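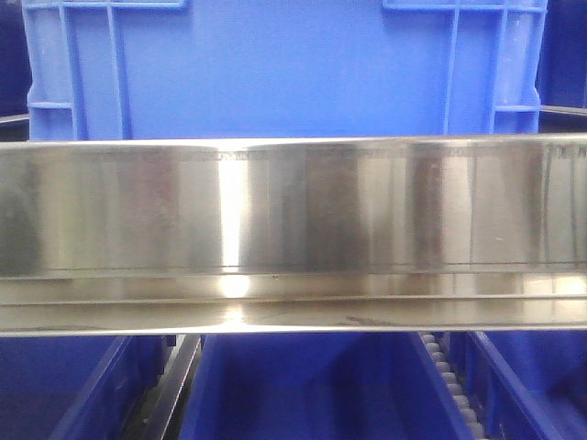 Log: oven trips the kitchen circuit
Status: closed
Kept by: Jianguo Cai, Vedadlow holiday let

I started this log because I was explaining the same fault to different people and getting the order wrong. I look after the let and do the small repairs. Anything inside the consumer unit goes to an electrician.

Fault as first reported

Guests said the power in the kitchen went off while they were cooking. They pushed the switch back up and it stayed up for the rest of the evening. The next guests had the same thing twice. Both times the oven was on. The hob is gas, so that was not in question.

The switch that drops is the RCD covering the kitchen side: oven, sockets, fridge and boiler. The oven's own breaker stays up every time. I took that to mean current leaking to earth and not an overload, but I wrote it down as a guess until somebody had measured it.

Equipment

Oven: Plaltum single built-in, fan type, put in by the previous owner. No paperwork left in the house.
Fridge freezer: Nusholm, 8 years old.
Kettle, toaster, microwave: ordinary, all on the worktop sockets.
Boiler: on its own fused switch, serviced in June.

Entry 1

Unplugged everything on the worktop. Left fridge and boiler running. Turned oven to 200, fan setting. RCD dropped after 12 minutes. Reset it with the oven off and it held. Turned oven back on while still hot and it held for an hour, then I gave up and switched off.

So it trips when warming up from cold and seems happier once hot.

Entry 2

Same test the next morning with the fridge unplugged as well, food in a cool box. Tripped again. Plugged the fridge back in, left the oven off at its isolator, and ran everything else in the kitchen together for the afternoon. No trip.

That more or less cleared the fridge. I had suspected it first because of its age, and because the trips came when the compressor was running. The compressor runs a good part of the day, so it was bound to be running for some of them.

Entry 3

Rang the Plaltum helpline. Waited a long time and was asked for the serial number, which is on a plate inside the door surround and not on the control panel where I had been looking. They said the oven was out of guarantee and offered a paid visit. They also asked me to try each function separately. Results, all from cold, one per day:

Light only: no trip.
Fan only, no heat: no trip.
Grill: no trip, ran for half an hour.
Top and bottom heat: no trip.
Fan oven: tripped, 9 minutes.

The fan oven setting is the only one that uses the ring element at the back behind the fan. I should have done this test first. It needs no tools and would have saved the trouble with the cool box.

Entry 4

Looked up how these elements fail. The heating wire sits inside a metal tube packed with a white powder that keeps the wire away from the tube. If the seal at the end goes, the powder takes in moisture from the air. When the element warms up, the damp lets a little current through to the tube and so to earth. Once it has been hot for a while it dries out, which fits what I saw in Entry 1. It also fits the let standing empty and unheated between bookings -- the trips were always with the first proper use of a stay.

Some people dry the element out by running it hot for a few hours. I decided against it. You would have to get round the RCD tripping in the first place, and I am not doing that in a house other people sleep in. If you are reading this because you have the same fault, please don't swap the RCD for something less sensitive either. It is doing its job.

Entry 5, Saturday, July 9, 2022

Electrician came. He isolated the oven and tested it with an insulation tester at 500 volts. Grill element and bottom element both read over 300 megohms. The ring element read well under one. He then tested the RCD itself and it tripped within its limits, so no fault there.

He also tested the fridge, as I asked. It leaks a very small amount, normal for its type, and not enough to matter alone. He explained that small leaks on the same RCD add up. With the fridge, the boiler and the microwave all on that side, the oven did not need to leak much before the total was too high.

Ordered the element. Taped a note over the oven knob saying grill and top/bottom heat only. Put a second note in the guest folder.

Entry 6

Element arrived, wrong one. It is rated 2000 watts, which is right, but the fixing bracket is a different shape and the terminals are too close together. The supplier lists one part for two versions of the oven and you have to check the last letter of the model code. Sent it back. Postage not refunded.

Entry 7

Correct element arrived and was fitted. The job is: power off at the isolator and proved dead, shelves and side racks out, back panel off, element screws out, element drawn forward gently, wires moved across one at a time. The wires must not be allowed to slip back through the hole. One spade connector was discoloured from heat so that was cut off and replaced. Insulation reading on the new element was as high as the others.

Ran the oven from cold at 200 on the fan setting for two hours with everything else in the kitchen on. No trip. There is a smell from a new element the first time, so windows open.

Entry 8

Three lots of guests since, no reports. Notes removed from knob and folder. Total cost was the electrician's two visits plus up to 50 pounds for the part, depending on where you buy it.

Still to do: ask for a price on splitting the kitchen side so the boiler and fridge are not on the same RCD as the oven. Not urgent. Closing this one.

Comments (4)

Marlpit
Same symptoms with mine but it was the grill element. The one-function-at-a-time test found it in an afternoon. Thanks.

dgh_58
Was your RCD a 30 mA one?

Cai
Yes, 30. Should have put that in the log.

Tessa W
Does a damp element always trip when cold? Mine goes after nearly an hour, when it is properly hot.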